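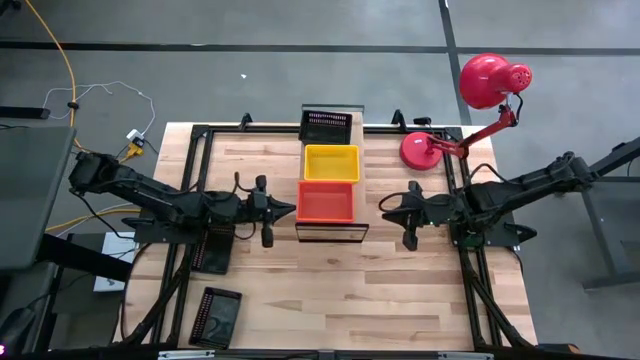 October 20, 2021

Further to my post of June concerning the reorganisation of the back room, I am now in a position to report on the second stage of the work, namely the selection and placement of small containers. Several readers wrote to ask which bins were retained, which were returned, and whether a wire rack on a timber table is a sensible arrangement. Their questions are addressed in the order in which they were received.

## Containers

The household previously relied on cardboard cartons. These were inexpensive, but they softened at the corners and could not be wiped out. Plastic was adopted as the standard material for all small storage, and colour was adopted as the means of telling one category from another.

The present allocation is as follows:

- **Yellow bin:** string, tape, labels and marker pens.
- **Red-orange bin:** items awaiting repair.
- **Black baskets:** anything that benefits from air, such as gardening gloves and cleaning cloths.
- **Red baskets:** seed packets in one, bulb fibre and plant ties in the other.

The yellow and red-orange bins have solid walls and retain small objects well. The slotted baskets do not. A pencil will find its way through a slot, as will most screws, and for this reason hardware has been excluded from them entirely. Salim Kombo has suggested lining a basket with felt. I have no objection to the proposal, though I have not adopted it.

Purchasers should note that rims differ considerably. A wide rolled rim is comfortable in the hand when the basket is full, and it allows one basket to sit inside another of the same pattern without jamming. Two baskets of the Brakden type proved very difficult to separate once nested and were returned to the shop. Their replacements came from Nzioka and have given no trouble.

## The table

The table is a butcher-block pattern in joined strips, and the variation in tone between the strips was the principal reason for its selection. Ekkachai Somboon, who assisted with the carrying, was of the view that a painted surface would be more serviceable. I respectfully disagree. Marks in timber can be sanded out, whereas chipped paint must be attended to across the whole surface.

Oil is applied sparingly and buffed with a dry cloth. Trumine was used for the first coats and Mornudeo thereafter, the former having become difficult to obtain locally. I can detect little difference in the finish. Mornudeo has the stronger odour, and the windows should be left open until evening.

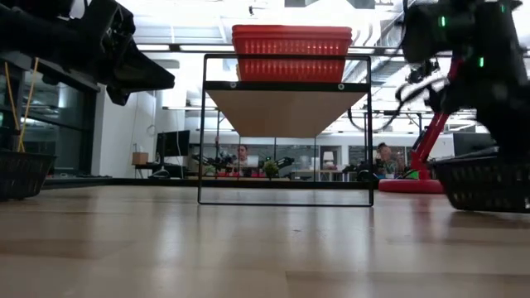
A wire rack has the advantage of a very small footprint. The bottom bar rests directly on the timber, and it is therefore prudent to lift the rack when moving it, and not to slide it. The shelf board is fastened through the front strip, and the fasteners ought to be checked for tightness from time to time. Mine had worked slightly loose by the end of winter.

The red baskets are kept stacked on this shelf when they are not in use. When both are required, the second is set down on the table beside the rack. Black baskets remain at table level, where they can be reached without stretching.

## Expenditure

Godfrey Barasa requested the costs. The containers and rack came to $581. The total for the room, including the table, oil, sandpaper and delivery, was $1020. I had budgeted somewhat less. Delivery accounted for most of the difference, the carrier having made two trips after finding the side gate locked on the first.

## Routine

The bins are emptied and wiped every four weeks. Warm water with a little dishwashing liquid is sufficient for the plastic. The slots of the baskets are best cleaned with an old toothbrush, working from the inside outwards, after which the baskets are inverted on a tea towel to drain. The whole exercise occupies a single morning, including a pause for tea.

The repair bin requires separate mention. It is subject to a limit of five items, a rule introduced at the insistence of Caroline Athumani after the old carton was found to contain a toaster lead for a toaster we no longer owned. When the limit is reached, something must be mended or discarded before anything further is admitted. The rule has been observed on most occasions.

## Outstanding matters

Labels have not yet been fixed to the black baskets, as adhesive does not hold on a perforated wall. Josphat Koech has offered a set of tie-on luggage tags, and these will be tried next month. The drawers also remain to be lined. I have obtained two samples of lining paper, one plain and one with a narrow grey stripe, and would be grateful to hear from any reader who has used the striped paper in a damp room.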